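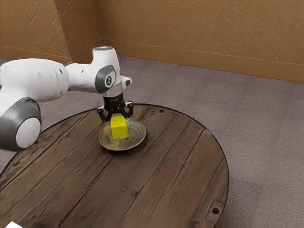

## Budgeting for a small arm cell: how much to hold back for the wrist camera?

**crateside_ed** · Jun 15, 2021

We're a small shop, 28 people, and we pack gift sets. One item onto one dish, dish goes in a box. I have approval to plan for one arm and I need a number in by July. The quote from Bromley covers arm, gripper and mount. The wrist camera is a separate line at 2,000, and my boss wants it gone.

Has anyone run a job like this on fixed positions only? I'd rather ask before I cut it.

**palletjack7**

Cut it. We ran fixed positions for two years with a locating tray under the parts. Tray cost us around 100 and a Saturday. If your item always shows up in the same spot, you're paying for a camera to tell you what you already know.

**mk_tooling**

Disagree. A tray is fine until purchasing changes the dish. Then you need a new tray, and someone has to reteach the points. Ask Ed how many dish sizes he has before telling him to cut anything.

**crateside_ed**

Four dish sizes now, more before the holidays. Items are mostly blocks and small boxes.
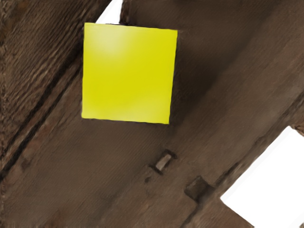 **mk_tooling**

Then keep the camera line and look for money somewhere else. The mount is where I'd look. Bromley charges a lot for their base. We bought ours from Plinetti and had it drilled locally.

**palletjack7**

Four sizes is four trays. Still a lot less than 2,000. And with a camera he has to sort out the lighting too, which isn't on that quote.

**mk_tooling**

Fair on the lighting. Put 200 in for a lamp and a shade.

**sim_before_you_buy**

Before either of you spends his money, do it in simulation. I planned our last cell that way, and the Ekik trial was enough for a job this size.
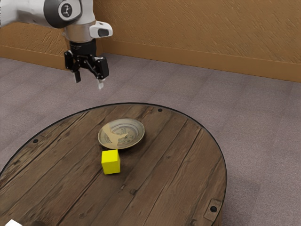 Reach is the first thing I'd check, then whether the gripper opens wide enough for your largest item. Use your real table size or the answer is worthless. I set mine up with a plate and a yellow cube just in front of it on a round plank table, and a boxy sensor module on the side of the wrist, so I had to plan for that sticking out too. If you leave the camera off the model and buy it later, your clearances are wrong. Ed, run it both ways before you send the number up.

**palletjack7**

Sim won't tell you what a shiny dish does to a camera on a sunny afternoon.

**sim_before_you_buy**

No, it won't. It will tell you if the arm is too short, and that's a bigger check to write.

**crateside_ed**

OK. I'm leaving the camera in as an optional line, adding 200 for lighting, and asking Halilović for a second quote on the mount. Does anyone know if Bromley will hold a price past 30 days?

**mk_tooling**

They did for us, but get it in writing.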